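Workshop notebook, Joremstead
Thursday, March

Started 7.40, shed at 14 degrees, door shut because of the wind. Carried on with the indigo vat from last week and then the madder samples for the Magnusson order.

Vat first. It had sat under the lid for two days. Lifted the lid and there was a decent coppery film on top, a few dark blue bubbles in the middle and a yellow-green liquor underneath when I pushed the film aside with the spoon. Smell is right, a bit sharp. pH strip read between 10 and 11, hard to tell the two colours apart under the fluorescent tube. Took it to the window and called it 10.5. Added a level teaspoon of lime, stirred slowly in one direction, left it for an hour.

Sediment is getting deep. The skein caught it last time and we had grey specks all down one side, so I've hung the plastic mesh 10 cm off the bottom. Driss wants to rack the liquor into a clean drum. I'd sooner leave it until the Magnusson yarn is finished and start fresh with the fructose recipe.

Test skeins, all the Stuso two-ply, scoured on Tuesday:

A — one dip, 5 min. Pale, a bit green even after airing. Uneven near the tie.
B — three dips, 5 min each, 15 min airing between. Good mid blue.
C — five dips, same times. Deeper, but rubs off on a white cloth. Probably too much pigment sitting on the surface. Rinse again and redo the rub test once it's dry.
D — three dips, 10 min each. Hardly different from B. Not worth the extra time.

So B is the recipe for the mid blue. For the dark I want to try more dips but shorter, and let the vat rest overnight halfway through.

Ties: figure-eight, loose, four to a skein. A had been tied too tight and you can see the pale band. Whoever is winding skeins, please leave enough slack to get two fingers through.

Madder. Weighed out 470 g of the ground root from the Drornico bag. Soaked it in 1000 mL of rainwater from the tank, strained through muslin and kept the first soak in a jar for the orange. Second soak went into the big pot with the mordanted wool. Brought it up over an hour to 60 and held it there. The hotplate overshoots, it went to 68 before I noticed and I took the pot off for ten minutes. Last time we let it go past 70 the red went brown and stayed brown, so I was a bit worried, but the sample I pulled at 11.15 was a clear brick red.

Alum was at 12 percent weight of fibre. Driss Zerouali thinks 15 would give a stronger red on this wool. We have enough offcuts to run the two side by side, so I'll do that before the full lot goes in. Total dry weight of the full lot is 2610 g, weighed before scouring. Needs weighing again now that the grease is out. That means three batches in the big pot, and I'd like them all from the same bag of root. There should be enough if we don't run any more cushion samples.

Water: tank water for the madder, town water for rinsing. The town water is hard and shifts the red towards a cooler shade, which was noticeable on the second rinse. I put a small splash of vinegar in the last rinse of the offcuts and it pulled the colour back to orange, too far. Leave vinegar out.

Spent part of the afternoon on the sample cards. Punched, labelled and tied on everything from February. The weld yellows have held up well in the window strip test, four weeks with half the card covered. The onion skin has faded badly, as expected. Black bean was already grey by the second week and I've stopped recording it.

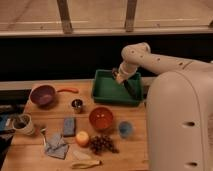

Bench, with the green tray at the back.

Drying line is full. Indigo on the left, madder on the right, please keep the gap between them because B dripped on a red skein this morning and I had to rinse it out. Nothing to go in direct sun. If the wind drops open the door and leave it open.

Things to fix or buy:
Thermometer clip, the spring has gone.
pH strips, narrow range 9 to 13, the wide ones are no use for this.
Muslin, the old piece has a hole near the hem.
New washer for the tank tap. It drips enough to fill the watering can overnight.

Also emailed Magnusson about the labour side of the quote. Original price assumed three dips for both blues. If the dark takes six or more we're well over on hours. Waiting to hear.

Left at 4.20. Madder pot is off the heat with the wool still in it, lid on, cooling overnight. Do not stir. I'll pull it first thing and rinse before the vat gets checked. Vat topped up, lid on, blanket around it.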